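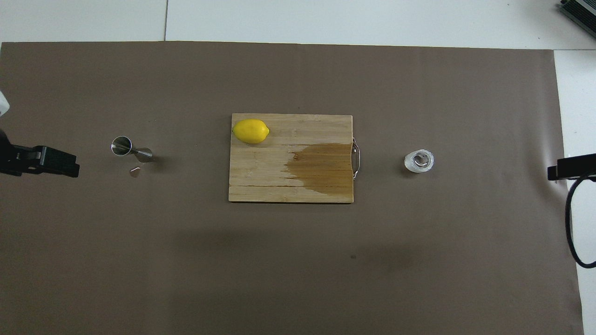
Bamboo board, steel handle on the short side.

Handout 4. Hotel food and beverage in a downturn
Tutor: Griet Leemans. Read before the seminar, bring a calculator.

Recap from last time: rooms sell or they don't. An empty room tonight is gone. Bar stock keeps, at least the bottles do, so managers tend to cut the bar last. Often a mistake. Wages are the big cost there, not the gin.

Terms you need
Occupancy: rooms sold over rooms available.
Cover: one guest served, one sitting.
Capture rate: share of staying guests who eat or drink in house.
Pour cost: cost of drink sold over drink sales.

Case: the Kikdale
164 rooms, seaside, conference trade mostly. In October occupancy fell to 58 per cent. Restaurant closed at lunch, bar kept open till late. Manager Henryk Krawczyk looked at capture rate first and found it had gone up, nearly 50 per cent. Fewer guests but more of them staying in, town was shut. Total covers for the month: 1,647. Think about why total sales still dropped (clue: who pays at a conference? and who pays when its a couple on a cheap break?)
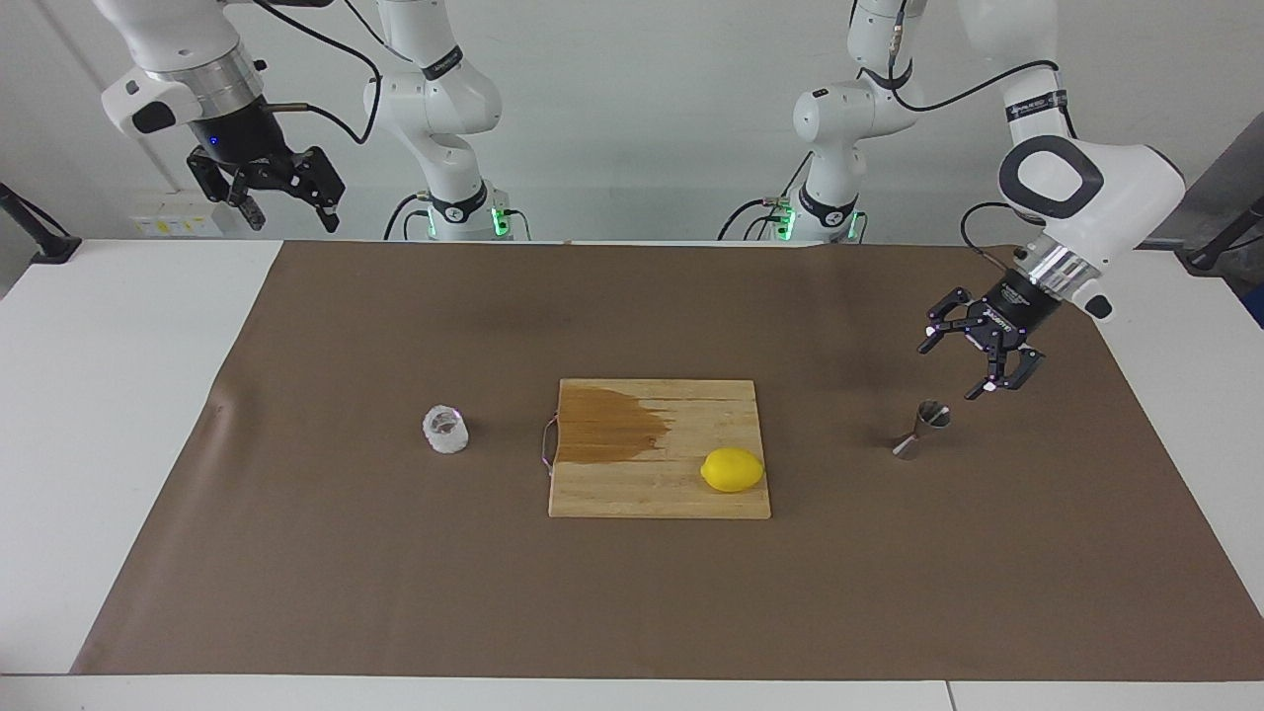 Pour cost goes wrong in small amounts. Free pouring is quick, and a busy bar will always drift towards it, a bit over on each glass and by the end of the month thats several bottles. So measure. A jigger, a lemon, a board and a small cup will do for practising one serve and costing it properly, garnish included. Students forget the garnish every year. Work out slices per lemon, then cost per slice, then add wastage.

Two suppliers in the case file, Trevex and Nuchit. Trevex cheaper per case but minimum order. Nuchit dearer, delivers small. With sales down which one ties up less cash? Don't just compare unit price, marks lost here last year.

Fixed v variable: rent, licence, insurance = fixed. Drink, fruit, laundry = variable. Bar staff = argue it, depends on the contract. Be ready to defend your veiw.

For the seminar
Draw up a one page plan for the Kikdale bar, same month, no lunch trade. Show pour cost before and after. State what you assumed.
Reading: the Trurno case, first half only. Skip the appendix.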